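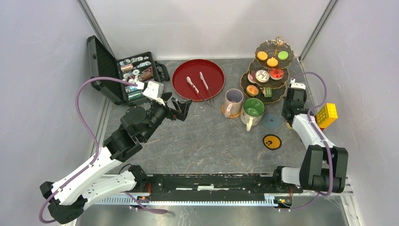 Gray marble pattern, white walls.

February 20, 2024

I have been thinking about countertops again, which will surprise none of you who sat through my posts on the bathroom tile. We have lived with the old kitchen for nine years now, and I have complained about it for most of them, but it was only after the holidays that I sat down with a pencil and worked out what I wanted.

My mother rolled out dough on the same counter for 44 years. It was a tired yellow, with a burn near the stove where my uncle once set down a hot pan, and she would not hear of replacing it. When the house on Lotgate was sold I stood there with my hand on that burn a good deal longer than I meant to!

So I come to this with feelings, I suppose. My friend Kausar says to pick a color you would happily wipe down at eleven at night, and I think that is very good advice (she has three boys). I had my heart set on something dark and dramatic, but dark counters show every crumb, and we are a family that makes crumbs. Gray is gentler. It goes with the blue bowls, and with the curtains I am not ready to give up – I hemmed those myself, crooked as they are.

Farzad Hassanpour came by to measure and was very patient with me while I moved the toaster back and forth. He thinks we could start in June. That leaves me plenty of time to change my mind about the sink, and I have already done so twice this week.

If any of you have lived with a patterned top for a good few years, please do write and tell me whether you still like it. I still have two samples leaning against the bread box, and I say good morning to them when I put the kettle on.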